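**Drilstead well fund asking for 70 a month, has anyone seen results?**

**marlow_pete**

Got a mailer from the Cotmont group about the Drilstead well fund. They want $70 a month from "founding households" and say every well is built to survive floods. There's a nice drawing of a raised concrete pad and a handpump, and a quote from their director, Bukola Adeleke, about the climate and water being the same fight.

I don't disagree with her. I'd just like to know what happens to the wells. The mailer says how many people get clean water on opening day and then goes quiet. Has anyone here given to them for more than a year?

**tansyroot**

I gave for 4 years. You get a newsletter in March with a lot of smiling and very little about pumps. I asked twice which wells were still working and got the same thank-you letter both times.

Doesn't mean they're crooks. But if I asked my mechanic whether the car runs and he mailed me a photo of himself, I'd find another mechanic.

**skong_h2o**

Sihan Kong here, I used to do site visits for a different water group, so I've seen this from the other side. A few points.

The raised pad is a good idea. When floodwater gets over the top of a borehole it carries in whatever was on the ground, including what came out of the latrines. Raising the wellhead and sealing it properly helps a lot.

What it doesn't do is fix a shallow well. If the groundwater itself is dirty after a flood, the prettiest pad in the world sits on top of dirty water. Ask them how deep they drill and whether they test after the rains. Those two answers will tell you more than the drawing.

**marlow_pete**

> Ask them how deep they drill

I did. The reply said "depth varies by site." Well, sure.

**grist_and_gravel**

I think you're all being a little hard on a small outfit. Testing costs money. Going back to every village costs money. Then the same people who complain there's no follow-up complain that too much goes to overhead. I've watched that argument go around on this board for as long as I've been here.

My church supported a well in Tijani through them and one of our members visited. It was working.

**tansyroot**

How long after it was put in?

**grist_and_gravel**

A few months. I know what you're going to say.

**tansyroot**

Then I'll say it anyway. Most pumps work after a few months. Seals and rods wear out later, and by then the group with the truck has gone to the next village. Who has the spare parts in Tijani? Who pays for them?

**grist_and_gravel**

There's a local water group that collects a small fee. It was explained to us. I don't have the paperwork in front of me and I don't think I should need it to say a well is better than no well.

**skong_h2o**

A well is better than no well, agreed, with one catch. Once there's a pump, people stop keeping up the old source. If the pump then breaks in the dry season they can be worse off than before, walking farther to a pond that's been let go. I saw that at 2 sites, and in one of them the broken part was a rubber seal.

So the fee matters. Ask what it is, who holds it, and whether it has ever paid for a repair.

**juniper_lo**

Has anyone looked at the Erkard sensors? They bolt onto the pump and report whether it's being used. Cotmont's site says they "plan to adopt smart monitoring." I'd give to that before I'd give to one more ribbon cutting.
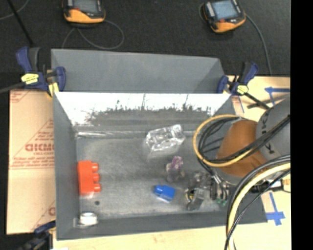
The part I can't find is what they do when a sensor says a pump has stopped. If a message goes to an office on another continent and sits there, it's a very modern way of not fixing a pump.

**tansyroot**

"Plan to" is doing a lot of work in that sentence too. They planned to publish a list of wells when I was still giving.

**skong_h2o**

I like sensors more than you might expect. A reading every day beats a visit every other year. But juniper is right that the repair is the point. Somebody nearby needs tools, parts, and a reason to show up. I'd rather see them hire one paid mechanic per district and skip the gadgets if they can't afford both.

**grist_and_gravel**

Fine, and who's going to fund a mechanic's wages? Put that on a mailer and see what comes back. People give to wells.

**marlow_pete**

I'd give to a mechanic. Maybe I'm the only one.

I wrote back and asked for depth, testing after the rains, the repair fee, and a list of wells with the date each was last checked. Told them I'd start at $20 and go up if the list shows up. No answer so far — will post it here if I get one, whatever it says.

**grist_and_gravel**

Fair enough. I'll ask our member who she talked to in Tijani about the fee.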